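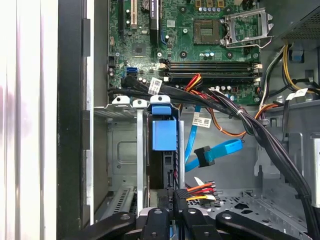

Old office desktops. Everybody has a cupboard of them, nobody wants to open them. Kerden thinks a robot arm should do it, and will lease you one on a monthly contract, bench and fixture plate included. We had the use of one for three weeks at a refurbisher's unit in Akpalu Yard, along with a pile of 20 dead towers and not enough coffee.

Quick version: good at drives, slow at cables, dear if you're small.

What you get. One arm, one two-fingered gripper, a slotted aluminium table, a grey 3D-printed plate that sits next to the case. Software on a laptop. The paper manual is thin and the index is wrong in places, so print your own. Setting up took us a morning, most of it spent shoving the table about becuase the arm wants more elbow room than the drawing suggests.

You still take the side panel off by hand. You still lay the tower down by hand. Kerden is upfront about that, to be fair, it's on the first page of the quote. After that you choose a job from a list: drive out, drive in, memory, connectors. Drives are what most people will hire it for. Secure wiping, swapping, sorting the good from the bad. And with a caddy to hold it's a neat bit of work, plastic being a lot easier to get a grip on than a bare drive.
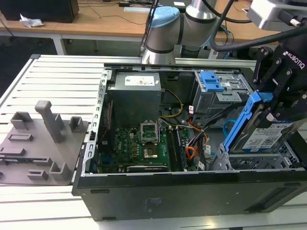 Gralby isn't convinced. The firm strips machines by hand two streets over, and its reply to our questions was short: a person with a decent screwdriver will beat any arm on a mixed pile, and the only fair test is a mixed pile. Fine. Ours was mixed. Gralby has a point on speed and we told Kerden so. A tired person at four in the afternoon is a different matter though, and four in the afternoon is when drives get dropped.

Cables, then. This is the hard bit and the sales page skates over it. Older towers are stuffed with them, looms tied up any old how, power leads draped over the bay, and the fingers have to get down in among all that without snagging. We ended up watching closely. Stopping it, nudging it, starting again. It got better as we got better at tidying the worst of the loom before a run. Worth putting in your staff notes.

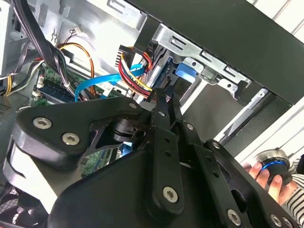 Fingers, screws and spares

Chunky thing, this gripper. Black plates, hex-socket screws you can get at with an ordinary key. We like that. Our lease came with a spare set of fingertips and two keys, one of which went under a pallet and stayed there. Check the screws every morning. Kerden says weekly, we'd say every morning.

Bulk is the drawback. In a big tower, OK. In anything slimmer you'd be struggling, and Kerden steered us off small form factor cases when we asked. Says a narrower hand is coming. No date.

Support was decent. Phone answered in under 20 minutes each time, by somebody who knew the kit, and they didn't try to sell us the bigger table.

Who's it for? Refurbishers with a steady run of the same model. Colleges, maybe. If you get a van load of odds and ends every month, stick with hands for now and ask agian when the slim gripper turns up.

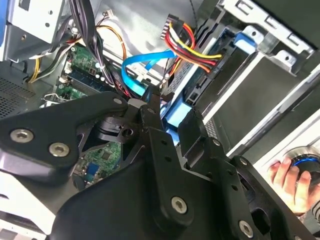 Tight quarters: the gripper in among the cables, drive cage to the right.

Kerden lease, monthly, table and fixture plate included. Delivery and training extra, price on request.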